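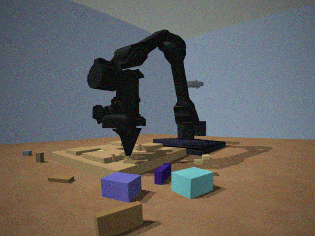 Sourdough in a cold kitchen, what am I doing wrong?

millpond_jo
OK so I've been baking bread for a little over a year and I was finally getting good at it, and then January showed up. My kitchen sits in the low 60s most of the day and my dough just lies there like wet cement. Same flour, same starter, same recipe that gave me gorgeous loaves in the fall! I do 500 grams of flour, 100 grams of starter, and I used to be done with bulk in five hours. Last weekend I gave it nine and it still baked up dense, with a couple of giant holes right under the crust. Help?

crustyandproud
Big tunnels with a tight crumb around them is classic underproofed. Nine hours sounds long, but at 62 degrees it isn't. Stop watching the clock and watch the dough. Get a straight-sided container, put a rubber band at the starting level and wait until it's up by half.

Ansel Mbeki
Seconding the straight-sided container. I use an old Anico pickle tub and I wouldn't trade it for anything. I'd also warm up your water – mine goes in at 80 in summer and closer to 90 this time of year, and that alone saves me a couple of hours.

rye_not
I'm going to disagree with the whole "wait longer" approach. If you leave dough out for 14 hours you get a sour loaf, and not everybody likes sour. My family sure doesn't. Bump the starter instead. Go to 150 grams and take a little flour and water out of the main dough to even it up.

crustyandproud
Slow and cool doesn't have to mean sour. I leave mine overnight in January all the time and it comes out mild. Sour has a lot more to do with how you keep your starter.

rye_not
Well, your mild and my mild might be two different things lol. I've tried it both ways and I know which loaf got eaten.
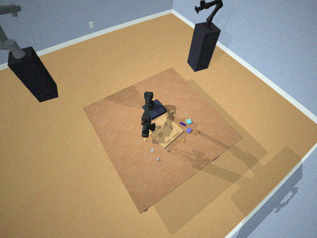
The other thing I'd ask Jo is how the starter itself is doing. If it's living on the same cold counter, it's probably sluggish too, and then you're starting from behind before you even mix. Mine takes twice as long to peak in winter. I feed it at breakfast and don't touch it until it has domed up and just begun to flatten.

millpond_jo
Oh. Yeah, it's on the windowsill. I've been using it four hours after feeding, because that's what I did in September...

Ansel Mbeki
There's your problem, or at least half of it. Move it off the windowsill! The top of the fridge is good, or the oven with only the light on. Check the oven with a thermometer first, mine creeps up past 90 if I forget about it.

deborah_k
Put a sticky note on the oven door. I preheated with my starter in there. Jar, lid, everything. The smell hung around until Tuesday.

millpond_jo
Oh no, Deborah!! OK, note going up tonight. I'm going to try the warm water and the oven light first and keep the starter at 100 grams so I only change a couple of things. If it's still a brick I'll try rye_not's way.

rye_not
Fair enough. Post a crumb shot either way.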